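Greiferzustand richtig auswerten: warum »geschlossen« noch nicht »gegriffen« heißt

Stand: Dienstag, 18. Mai

In vielen Tutorials endet der Griff mit einem Aufruf von close() und einer festen Wartezeit. Danach hebt der Arm ab, und im Log steht »success«. Ich halte das für eine der teuersten Zeilen in der ganzen Ablaufsteuerung. Der Rückgabewert sagt nur, dass der Befehl angenommen wurde.

Voraussetzung für die folgenden Schritte: Der Treiber liefert Fingerposition und Motorstrom mit Zeitstempel. Tut er das nicht, hilft auch der schönste Verhaltensbaum wenig.

Schritt 1: Leerfahrt aufzeichnen
Den Greifer ohne Teil ganz schließen und die Endposition notieren. Das Ganze wiederholen, auch nach dem Warmlaufen. Der Nullwert aus dem Datenblatt hat bei mir noch nie exakt gestimmt.

Schritt 2: Schwelle setzen
Die Schwelle liegt zwischen der Endposition der Leerfahrt und der des dünnsten Teils. Bei unserem Greifer, der Werte bis 800 meldet, steht sie auf 77. Bitte nicht abschreiben, der Wert gilt für unsere Finger.

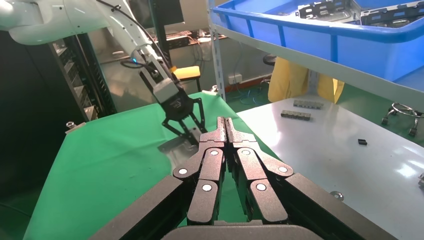
Schritt 3: Stillstand abwarten
Statt sleep(2) so lange lesen, bis drei Positionswerte hintereinander gleich sind:

gripper.close()
wait_until_still(samples=3)
held = gripper.position() > THRESHOLD

Hier steigt die Position mit der Öffnung. Manche Treiber zählen andersherum, dann dreht sich der Vergleich um. Ein Timeout gehört trotzdem hinein, und zwar als eigener Fehler.

Schritt 4: Nach dem Anheben erneut prüfen
Ein Teil kann beim Abheben herausrutschen. Also dieselbe Abfrage nach der Hubbewegung noch einmal – vor dem Transfer.

Bei zwei Armen kommt ein Ärgernis dazu: Wer beide Zustände in ein gemeinsames Flag schreibt, sucht später lange. Oleksandra Koval hat unseren Code deshalb auf je ein Topic pro Arm umgestellt. Kidus Abdella will die Prüfung lieber einem gelernten Bildklassifikator überlassen. Kann man machen. Ich möchte vorher sehen, wie oft der bei spiegelnden Tischplatten danebenliegt – bis dahin bleibt die Schwelle drin.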